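Exposed pipes and conduits on a white ceiling – box them in, paint them, or leave it alone?
Sinau Home & Workshop Boards > Walls, Ceilings, Floors

pinecone_dana
Started 7th May

Hi all, long-time reader, first thread in this section. We took over the back unit on Isley Street and I've been staring up at the ceiling ever since.
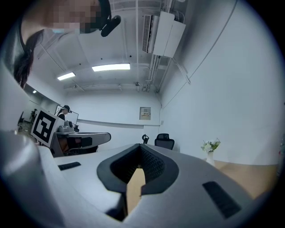
I like the room a lot, I should say that first. It's bright, it's white, the walls are plain and I can get a long worktable in there with space to walk past. But the pipes and conduits running toward the back are driving me a little crazy, and so is the bundle that comes off the AC and goes along where the ceiling meets the right wall. My sister says she doesn't even see it. I see it every single time I look up from what I'm doing!

So I have three ideas and I keep going around in circles:

1. Build a box along the right side, drywall or thin ply, and hide the AC bundle in it.
2. Paint everything up there (ceiling, pipes, conduits) one color so it blends. Or go the other way and do the pipes in something bold.
3. Leave it and spend the money on better lights, as I'm not in love with the two panels either.

I got one quote for the box, from Ağca Interiors, and it was 1032 dollars with painting. That felt like a lot for what is basically a long skinny shelf nobody can use. The room is 146 square feet if that helps anybody picture it.

We rent, by the way. Landlord is easygoing but wants to hear about anything with screws in it.

mudandtape
Leave it. Thirty years of doing ceilings and I'd tell my own kid to leave it. It's white pipe on white ceiling, which is what half the people who ask me this question are paying to get. You've been in there a few weeks. Give it until September and see if you still notice.

If you absolutely have to spend money, spend it on the lights.

hollow_oak
Going to disagree with mudandtape, sorry. I had an AC bundle like that in my sewing room and it bugged me for two whole years before I boxed it, and I was mad at myself for waiting. You know whether you're the kind of person who stops seeing things. I'm not. Dana doesn't sound like one either.

BUT make the box come off. Mine is in sections with a lip that sits over a batten, and each one is held with a couple of screws. When the AC guy came for a leak he had it open before I'd finished making him coffee. If I'd gone with taped drywall I would've been patching and sanding over a room full of fabric.

pinecone_dana
@hollow_oak oh no, I am exactly that kind of person. I once moved a couch back and forth all weekend over an inch.

Removable sounds smart. Did you do it in ply? And did it end up looking heavy? My worry is that right now the line along the wall is thin and a bit messy, and a box would be neat but chunky.

hollow_oak
Quarter inch ply on the face, one by two for the frame. It's about as deep as a paperback is tall. Mine looks okay because I ran it the full length of the wall, corner to corner. I first stopped it where the pipes stopped and it looked like a coffin stuck up there. Once it went all the way along it just read as part of the building.

gridline77
Couple of things before anyone gets a saw out.

Don't box tight against the AC unit. It needs air around it and somebody has to get the cover off to clean the filters. Look up the clearances for your model and stick to them, they're in the manual and they're usually bigger than you'd guess.

Also find out what each of those lines is before you paint or cover it. Could be electrical, could be refrigerant, could be a drain. A condensate drain has to keep its slope, so nobody should be pushing it up "a little" to make the box shallower. Ask me how I know. (Brown stain the size of a pizza.)

And leave the panel box on the back wall alone. I mean don't paint over the label, don't put a shelf in front, don't hang a picture on it, all things I have seen in people's rentals.

pinecone_dana
Ha, the picture was going to be my next question. There's a calendar I wanted to hang over it on a hook. Fine. FINE.

Good point on the slope. I don't know which one is the drain. I'll ask the landlord if there's any kind of drawing.

mudandtape
There's no drawing. There's never a drawing. Follow it with your finger from a stepladder.

Tarık Kaplan
I did the painting version of this in our studio, so I can speak to number 2. Flat white on the ceiling, same flat white on every pipe and conduit, and it made a much bigger difference than I expected. What your eye catches is mostly the shine. Ceilings are dull, pipes are often a bit glossy, and under those fluorescent panels every one gets a bright line down the side of it. Take away the shine and they go quiet.

I used Stanavano flat, the ceiling one. It's thick, doesn't drip much. Two coats on the conduit after a light scuff with fine sandpaper. Insulated AC lines are another story – I wiped them down, did a test patch on the wrap and waited a week to see if it peeled. It didn't, but test yours.

Do not do the bold color. I did that as well, in the hallway. Orange. My wife still brings guests to see it.

kettleblack
Now wait, I love the bold color! We did ours deep green in the shop and people ask about it all the time. If you can't hide it, wear it, that's my feeling. White on white is so office.

Also who is scuffing pipes over their head with sandpaper?? My neck hurts reading that.

mudandtape
Green pipes in a big shop with a tall ceiling, sure. In 146 square feet it's going to feel like you're living inside a radiator.

kettleblack
Some of us would enjoy that.

gridline77
Little note on painting, check that you aren't changing the color of anything that's coded. If there's a fire line up there, the color and the markings stay. It doesn't sound like Dana has one, but other people are going to find this thread and do whatever the last post said.

pinecone_dana
Okay, this is all really helpful, even the fighting. I'm leaning toward flat paint on the pipes and doing the AC side later, maybe, if it still bugs me. Tarık, how much paint did you go through? And what did you do about the lights while you were up there, did you paint around them or take them down?

Tarık Kaplan
One gallon and a quart for a room a bit larger than yours, and I had some left for the closet. I painted around the lights with a small angled brush and a piece of cardboard. Taking them down is more work than it's worth, and in a rental I'd want an electrician doing it.

Cover the table. I thought I had, and I'm still picking white dots out of the grain.

rosalind_m
Chiming in on the lights as that's more my thing. Before you replace the panels, look at what's in them. If they take tubes, a warmer tube costs next to nothing and you may find that half of what you don't like about the ceiling is the color of the light on it. I swapped mine and stopped complaining about my walls, which were the same walls.

I'd also put a lamp or two lower down. One clamp light on the worktable and you can leave half the ceiling off in the evening. You can't be annoyed by pipes you can't see.

hollow_oak
That last bit is good. I still say box the AC side though :)

mudandtape
Rosalind has it. Cheapest answer in the thread and no ladder. Well, a short ladder.

pinecone_dana
Update for anyone following along. I talked to the landlord. Painting is fine as long as it stays white (sorry kettleblack), the box is fine if it's removable and he gets to look at it first, and any work on the fixtures themselves goes through his guy. He also told me which line is the drain, and I had guessed wrong, so thank you gridline77, because I'd have been the next pizza.

Plan for now: tubes first, then flat paint on the pipes and the conduits. I bought a quart of the Stanavano to try out on a short stretch near the back wall, where I can live with it if it goes badly. I'm doing the patch test on the AC wrap at the same time. Drop cloth over the table, and then a second drop cloth over that one.

The rail across the back wall is the next thing, I think. I can't decide if I hate it or want to hang stuff from it.

kettleblack
Paint the rail green. He said the pipes had to stay white, he didn't say anything about the rail.

gridline77
Check what the rail is first. If it's a cover strip with wiring in it, don't hang anything on it and definitely don't put a hook through it.

pinecone_dana
I was literally holding a hook. Putting it down and starting a new thread.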